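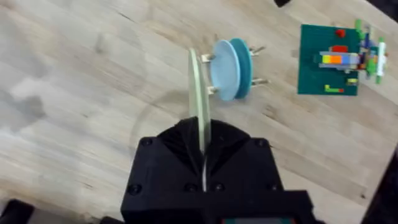

Winter Catalog, page 17

The Pollirby small dish rack, and the plates I keep in it

Item 2827
Rack on its own: $17
Rack with a mixed set of Prolberg plates: $60
In stock, ships from our Stallov shop

I've been selling kitchen things out of the Stallov shop for long enough that I can tell within a week whether something is going to sit on the shelf or walk out the door, and I got this one completely wrong! I ordered a single carton of the Pollirby racks in May, put one by the register with a couple of plates standing in it, and figured I'd be marking the rest down by fall. People kept picking it up. Then they kept asking whether the plates came with it, and after I'd said no enough times I gave in and made up a set.

So that's what this page is for. You can buy the rack alone if you already own plates you like, or you can buy it with the Prolberg plates, and I'll tell you what I know about both.

The rack

It's a low base with four pegs sticking out of it, and the plates stand up on edge between them. I like how little there is to it. Most dish racks I've stocked have a tray and a cutlery cup and a little folding arm for wine glasses, and all of those have corners, and the corners are where the gunk goes. With the Pollirby you wipe the base, run a cloth down each peg, and you're done before the kettle boils.

The pegs are light-colored, which I wasn't sure about at first (I'm a messy cook, and tomato sauce finds me), but mine has cleaned up fine. If you do get a stain, a damp cloth and a little baking soda is what I use. Please don't go at it with a scouring pad.

I should be clear that this is a small rack. It's meant for a few plates, the ones you use every day, and it won't take the dishes from a holiday dinner. I have a big wire one under the sink that comes out when family visits and goes straight back when they leave. The Pollirby lives out on the table all year and I don't mind looking at it.

One thing to know about spacing. The plates stand pretty close together, and a newly washed plate dries faster if it has some air on both sides. When I've got time I'll space them out as far as the pegs let me. When I haven't, I shake the water off over the sink first and hope for the best, and they're usually ready by lunch. A plate with a really deep well, more like a pasta bowl, is going to lean on its neighbor. It'll stand up, it just hogs the room.

It's also a nice way to store plates that aren't drying at all. I used to keep mine in a stack in the cupboard, and the color I wanted was always at the bottom, so I'd end up lifting the whole pile out with one hand and sliding the bottom one free with the other — and that's how I lost my last good saucer. Standing up, you pull out the one you want.

Don't put more than 2000 grams of plates on it, please. That's the limit I go by for the rack I sell, and you'd have to be using some very heavy stoneware to get there, but I've met some of my customers and I know you collect very heavy stoneware.

The plates

Prolberg does these in a bunch of colors, and the three I keep going back to are the pale green, the powder blue and the teal. They're sold mixed in the set because I think they look best that way, and because I could never pick.

The green is the odd one out, and it's the one people ask about. It's see-through — well, partly see-through, you get a faint idea of the table behind it — and the rim has a bit of shine to it. I set mine near the window when I remember. It's a lovely plate for fruit or for anything pale, like sliced pears or a soft cheese. Fried eggs look slightly strange on it. My household is split on whether that's a problem.

Powder blue is the quiet one. Matte, with a rim that comes up a little, so toast crumbs mostly stay where they belong. I reach for it every morning. A matte surface does show a greasy thumbprint more than a shiny one does, so if you're fussy about that, dry it with a clean towel and hold it by the rim when you put it away.

Then there's the teal, which is deeper and more of a dinner color to me. Rice looks terrific on it, and so does anything with lemon on top. I've had customers call it turquoise and customers call it green, and I've had one exchange over it, so let me say that the color changes quite a bit between daylight and a warm kitchen bulb. If you've got a wall or a tablecloth you're trying to match, come by the shop and hold one up, or write to me and I'll tell you what I think.

I can't promise the shades will be identical from one batch to the next. Prolberg's colors do drift a little. If you're adding to a set you bought from me earlier in the year, say so in the order notes and I'll go through the boxes and find you the closest ones I have.

Washing

By hand, warm water, ordinary dish soap, a soft sponge. I know, I know. I don't love washing up either! But I've had the same plates on my own table since May and they've been washed by hand every day, so that's the only way I can speak for. I wouldn't put the rack in the dishwasher at all.

Skip the microwave as well. I warm my food in a bowl and then tip it onto the plate, and it takes no time.

Where to put it

Mine is on a wood table, and if yours is too then slip a folded tea towel under the rack while the plates are drying. I've got a pale ring on my old sideboard from a flower pot, and I think about it every time I see water sitting on wood. Once everything's dry you can take the towel away.

Next to the sink is the obvious spot, if you have the counter for it. I don't, so I carry the plates across. An open shelf works too, as long as there's enough height above to lift a plate straight up and out. Measure that before you order. I've had a rack come back because the shelf above was too low, and it was a perfectly good rack.

Keep it back from the edge if you have a cat.

Loading it without chipping anything

I load from the back. Farthest plate in first, then the next one in front of it, so you're never reaching over something that's already standing there. Hold the plate at the top of the rim, line it up with the gap, and lower it until you feel it settle. There's no need to push. Two plates touching each other lightly won't hurt anything, but if they're knocking together as you go, take one out and start over.

Kids get the hang of it quickly. It's a good first kitchen job, since each plate has its place and they can see when they've got it right. I'd start them off with one plate and an adult close by.

Questions I get a lot

Will it hold bigger dinner plates? Some of them, but big plates make it top-heavy, and I don't recommend it. Salad and dessert sizes are happiest.

Mugs and glasses? Not really. I've seen somebody hang a mug on a peg by the handle and it stayed, but I wouldn't leave it there overnight.

Can I pick my own colors in the set? Yes, if I have them. Put it in the order notes. If you'd like all teal or all blue, that's fine by me and the price is the same. The see-through green runs out first, so give me a second choice.

Does it come put together? It does. Take off the paper, give it a wipe, and it's ready.

Do you sell spare pegs? I don't, sorry. If one arrives loose or damaged, keep the box, send me a photo, and I'll swap the whole rack.

Shipping and returns

I pack the racks in their own carton and wrap each plate separately in paper, with a layer of card between them. Orders inside the country go out with Frota, and they've been good to my breakables so far. You'll get a tracking number by email as soon as the label's printed. If you're close enough to Stallov to pick up, choose that at checkout and save the postage, and I'll have it waiting behind the counter.

Unused racks and plates can come back within 60 days. Please use the original carton, or something equally sturdy. A padded envelope is not sturdy enough for a plate, and yes, I've opened one of those.

If something arrives broken, don't send the pieces back to me. A photo of the plate and a photo of the box is all I need, and I'll put a replacement in the next parcel run.

Also on the shelf

The Pollirby tea towels I use under mine are on the linens page. They're plain, they're thick, and they get softer with washing. I've also got a small run of Prolberg bowls in the powder blue, but those don't stand in this rack, so please don't buy the two together thinking they will. Loose plates can be added to any order while I have them — just write the color you want in the notes and I'll send you the total before I charge you anything.

Stock and prices on this page checked 2020-12-06.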